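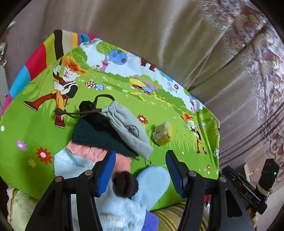

Families in Plonora can bring clean drawstring pouches to the Hunt community house until the end of January. The pouches will be filled with small things for children who must stay in the hospital in Rurkasora.

The collection was started by Despina Athanasiadis, a retired sewing teacher. Last winter she and her neighbors gave away 36 pouches, and this year they hope to give over 2000. The shop Bonunico has promised to pay for the transport.

"Any soft fabric is good, also an old one," said Athanasiadis. "Light gray, pale blue, with flowers, the children do not mind. But the string must be strong."

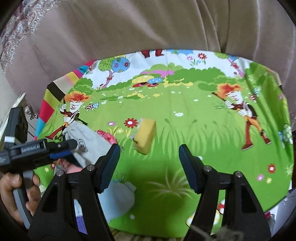 A yellow sponge can go inside too, together with a warm hat or a piece of knitted fabric. Food and glass are not accepted. The pouches should stay open, so that the contents can be checked before they are sent.

Justinas Eglītis, who receives the donations, asks people to write the age of the child on a paper and put it on top. Most needed now are pouches for children under seven years.

The house is open every evening until 7. Those who want to help with sewing can speak to Vaida Vītola at the entrance.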